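Ticket 3443 - Display stand, reception counter: signs dropping off panel
Site: Pestberg
Product: Litwood counter display, flat panels, rounded corners
Opened by: Gertraud Danzer
Assigned to: Beat Fankhauser, Haslinger fittings desk
Priority: normal
Status: closed 2021-12-18

Reported fault
Larger sign comes away from the wood after a day or two. Adhesive pads supplied with the stand (Nidora, part 215) stay on the sign and pull off the panel clean. Small sign not affected. Card sign falls with the large one when it goes.

Log

Danzer: Replaced pads twice, same result. Wiped panel with a dry cloth both times. Counter is in use all day, so the stand can't be taken away for long.

Fankhauser: Which finish is on the panels? Units shipped before November had an oiled surface. Part 215 is rated for lacquer only.

Danzer: No label on the underside. Wood feels slightly waxy. Batch number on the packing slip is 844.

Fankhauser: 844 is oiled. Pads will not hold on it. Two options - degrease and use screw clips, or swap the panel. Recommend clips. Degrease the contact area only, let it stand 50 minutes, then fit. Do not sand.

Danzer: Clips received and fitted. Large sign hangs level.

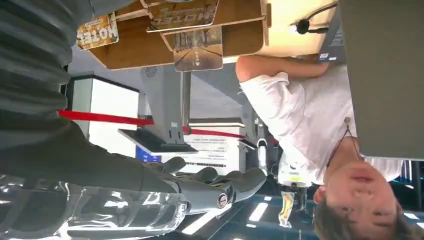
Fankhauser: Spacing between signs is what matters on this model, as the weight should not all hang from one edge. The small tan HOTEL sign is fine on its own pad. The larger HOTEL sign hangs from the panel with the street or building card below it, so both loads may be going to the same clips. Please confirm whether the card has its own fixing.

Danzer: It does not. It is clipped to the sign above it.

Fankhauser: Then add a second pair of clips at card height. Same part, no new order needed - there are four in a bag. Tighten by hand, quarter turn at most.

Danzer: Second pair fitted. Stand left in normal use for a week, no movement at either sign. Old pads thrown out.

Fankhauser: Packing list for oiled units to be changed from pads to clips. Closing.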